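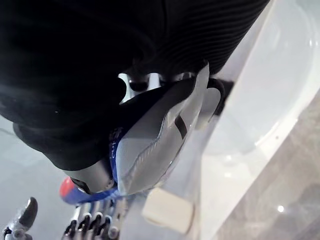
## Progress report to the Mernine Fund: Gratdale Household Water Project

Prepared by Trinity Whitlock, August 21, 2025

This report covers the period since our last update in June. The grant pays for home visits, leak repairs, and help with water bills in Gratdale. Spending is in line with the budget, except for the travel line, which I explain further down.

### Home visits

We have now completed the 100 visits planned for this stage. Most were in the older streets north of the rail line, where the supply pipes are galvanized and the shutoff valves are often stuck. A visit takes most of a morning when the valve has to be freed first. We had allowed less time than that in the original plan, and the schedule slipped in early summer as a result. It has since caught up.

The most common problem by far is the toilet flapper. A worn flapper can run all night without anyone hearing it, and it shows up on the bill as steady use between midnight and dawn. Dripping faucets come next. Outdoor spigots were a smaller problem than we expected, although several had no handle and couldn't be checked.

Residents have generally been glad to have us in. Some turned us down at the door because they took us for salespeople. We changed the letter that goes out beforehand so that it names the city program and gives an office phone number, and refusals dropped after that.

### Bill help

The bill fund can give a household up to $100 toward an overdue account. We kept the form to a single page, and the water office accepts it by email. The slow part is proof of address. Many renters don't have a lease in their own name, and the water office was sending those forms back. In June it agreed to take a signed note from the landlord instead. Some landlords won't sign, and we still don't have an answer for those cases.
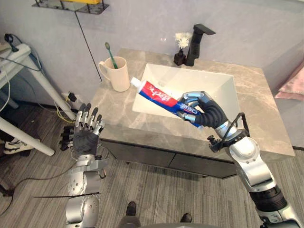 Rezaul Gunawardena thinks the landlord note is the wrong fix and should be dropped. In his view it hands the decision to the person with the least reason to help, and a piece of mail addressed to the tenant ought to be enough. He has put this to the water office in writing and asked for a reply before the next billing cycle. I agree with him on the principle. I would keep the note as one of the options until the office moves, as it is getting some people through.

### Staffing

We have 2 trained visitors, down from the number in the proposal. A third left for a full-time job with the county, and we decided against replacing her for the rest of the grant year. Training takes six weeks, and by the time a new person was ready the visits would be nearly over. The unspent wages are shown in the attached budget sheet. We ask permission to move part of that money to the travel line, which is over because of fuel and a repair to the van.

### Repairs

Small repairs are done on the day. Anything that needs a licensed plumber goes to Shin, the contractor named in our proposal. Their work has been sound and their invoices are clear. Waiting times grew over the summer, mostly for jobs that involve opening a wall. We now book these jobs before leaving the home, so the resident has a date in hand.

Parts are a smaller headache. The faucet cartridges in the older apartments come from several makers that no longer exist, and a replacement that looks right often doesn't seat properly. We keep a box of odd sizes in the van.

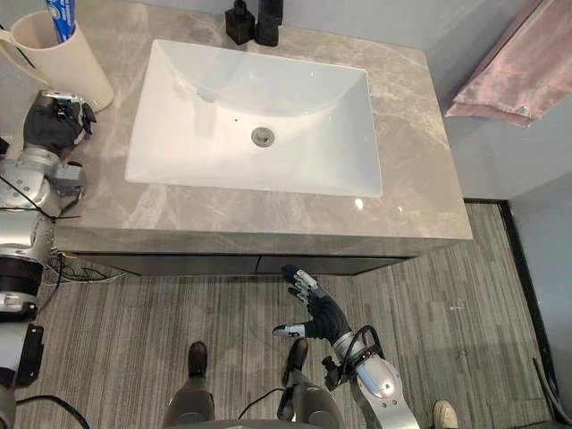
We also keep a list of which cartridge fits which building, and we have shared it with Shin and with the maintenance staff at the Kirnetti apartments. Kirnetti has started ordering its own parts from the list. We would like to print it as a handout for other landlords, if the Fund has no objection to its name appearing on the back.

### Next period

- Return visits to homes where a repair was made, to read the meter again
- A decision from the water office on proof of address
- Evening visits for people who work days
- Final accounts for the travel line

The meter readings will be in the next report, along with a comparison to the same months last year. Please send any questions about the budget change to me at the project office.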